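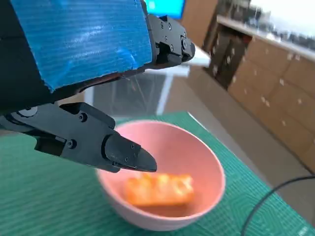 Is the Drekia bread steamer suitable for a shared staff kitchen?
It suits a kitchen that serves small groups and has a bench near a power point, provided one person on each shift is responsible for draining and drying it.

The Drekia is an electric two-tier steamer sold chiefly for buns, dumplings and small rolls. The Haverford Kitchen Equipment Panel assessed it over June in a staff kitchen used by day and evening shifts. The unit was purchased at the ordinary retail price and the manufacturer had no part in the assessment. A competing model, the Nolell, was already in service in the same kitchen and is referred to where a comparison is useful.

Construction and set-up
The base holds the water reservoir and the heating plate. Two baskets stack above it, with a vented lid on top. Assembly requires no tools. The printed instructions are clear on filling and on the first rinse, but say very little about lining the baskets, and a new user could reasonably conclude that no liner is needed. Plain buns set directly on the basket stuck at the base and tore on removal. The Panel recommends cut squares of baking paper, which resolved the matter at negligible cost.

The power cord is short. In the kitchen concerned the steamer could be placed at only one end of the bench, beneath an overhead cupboard, and the underside of the cupboard was beaded with moisture after each use. Purchasers should measure before ordering. An extension lead is not an acceptable remedy in a workplace kitchen.

Performance
From cold water, the unit produced steady steam in 8 minutes. The Nolell is slower to start but holds its heat better once the lid has been lifted. Buns made from a standard yeasted dough rose evenly in the lower basket. Those in the upper basket were slightly denser on the side facing the vent, a difference that most diners would not notice. Frozen buns were heated through to the centre without a wet base, and in this respect the Drekia is clearly the better of the two machines.
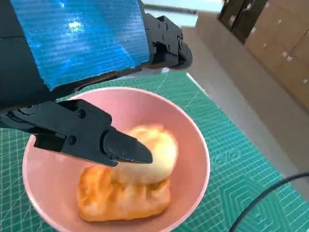

Results with filled buns were less consistent. A moist pork filling tended to soften the underside, and the upper tier needed a further 2 minutes before the centre was satisfactory. Vegetable fillings gave no difficulty. Reheated day-old rolls came out soft and pleasant, although they toughened quickly as they cooled and should be served at once.

The timer is mechanical and sounds a single bell. In a quiet kitchen this is adequate. With the rangehood running it was missed on several occasions — a repeating tone would be preferable. The unit does switch itself off when the timer expires, and it also cut out correctly when the reservoir was deliberately allowed to run dry.

Cleaning and storage
The baskets and lid may be placed in the dishwasher. The base may not. Scale formed on the heating plate by the second week and was removed with diluted white vinegar, left to stand and then wiped out. The drip tray is shallow and must be emptied before the unit is moved. When it was left full overnight on a Sunday, the tray had developed a stale odour by the following morning.

Nesting the baskets upside down reduces the stored height considerably. They will then fit on a standard pantry shelf, although the lid must be stored separately.

Cost and support
The Drekia was purchased for $121. Replacement baskets are available through the distributor, Rurnitz, which answered a written enquiry promptly and supplied a parts list on request. The lid is not sold separately, an omission the Panel considers regrettable given that it is the component most likely to be dropped.

For kitchens catering to larger numbers, commercial units begin at $300 and offer a plumbed drain. The Panel does not consider that expense warranted for occasional staff meals.

Recommendation
Recommended for small staff kitchens and for domestic use, subject to the remarks above on cord length and drainage. Kitchens that already own a Nolell in good working order have little reason to replace it, unless frozen buns form a regular part of the menu.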